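# Plemham: a planner for two arms that share one table

Most motion planners are very good at moving an arm through air. Plemham is for the part that comes next, when the arm is holding something long, the other arm is in the way, and the thing you want to put it into has four corners that look the same to everybody except the customer.

It runs on an ordinary Linux workstation, talks to your existing controllers, and has opinions about cables.

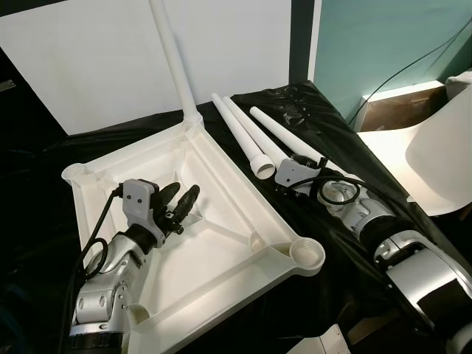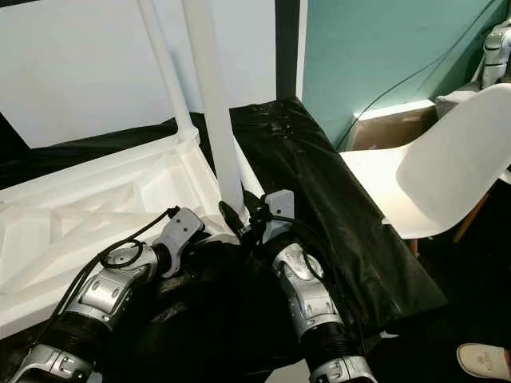
## What's in it

**Shared-space planning.** Both arms live in one model. You don't plan the left, plan the right and then pray. If one arm has to wait, the planner says so, says for how long, and shows you which link it was worried about. Early versions only said "infeasible," which our support inbox came to know very well.

**Socket fitting.** You give Plemham a part with an end and a fixture with a hole. It works out approach angle, tilt and final push, and hands over to force control for the last stretch. Tapered parts are handled as tapered parts. You would think this goes without saying, but we have seen the competition's cylinders.

**Long-object handling.** A pole held at one end is mostly a lever with ambitions. The held object is part of the collision model from the moment the fingers close, including the far end, which is always the end that finds the wall.

**Cable allowance.** External cables are modeled as soft volumes that follow the wrist. The model is crude. It is also a great deal better than pretending the cable isn't there, and it will refuse a wrist rotation that winds one up past the limit you set.

**Perception for dull surfaces and annoying ones.** White plastic parts on shiny black sheeting is a fine way to ruin a depth map. The Yang module combines edge fitting with your CAD model and reports a confidence for each socket separately. Low confidence stops the motion by default. You can turn that off. Ľubica Ševčík, who wrote the module, would prefer that you didn't, and the setting is three menus deep for that reason.

## What it doesn't do

- It won't plan for cloth, bags or sheeting. Soft stuff can be marked as "ignore" or "avoid," and those are your choices.
- It is not a safety system. Keep your guarding, your stop button and your common sense.
- It doesn't write your grasp list for you. There is a grasp editor, and it's decent.
- It can't tell that you loaded last week's fixture file. We are open to suggestions.

## Numbers people ask for

| Item | Value |
|---|---|
| Control handover rate | 30 Hz |
| Joints supported across both arms | up to 19 |
| Built-in part and fixture templates | 21 |
| Licensed seats in the Workshop edition | 6 |

Nineteen joints is an odd limit. It comes from a solver buffer that Kvido Kubíček sized for his own setup and then documented so thoroughly that changing it would feel rude. The larger buffer is planned for the February release.

## Setup

1. Install the package and point it at your robot description files.
2. Run the Clarton calibration routine with both arms clear of the table.
3. Load a fixture template or import your own CAD.
4. Open the replay window and step through the plan before you let anything move.

Step four gets skipped a lot. The replay window is the best thing in the product and shows both arms, the held part and the cable volumes at any speed you like, backward included. Přemysl Štěpánek claims he uses it to settle arguments, and he does seem to win more of them lately.

## Editions

**Bench.** One seat, all planning features, no Yang module. Good for simulation and for fixtures that are bolted down and stay where you left them.

**Workshop.** Six seats, Yang included, replay logs stored on your own server.

**Ustau.** Everything in Workshop plus source access to the socket-fitting library. Comes with a support line, answered by Ivars Kazlauskienė on weekdays and by a very polite recording otherwise.

All three include updates for the length of the license. When the license ends the software keeps running on the last version you had. A planner that quits while holding something heavy struck us as poor manners.

## Getting a trial

Write to the sales desk with your arm model, your controller and a CAD file of whatever you're trying to assemble. Žofie Hubáček will send back a trial key and a replay of Plemham attempting your part in simulation. If it fails, you get that replay too, along with the log. Trial keys go out every Wednesday, so a request sent Wednesday night will have time to think about what it's done.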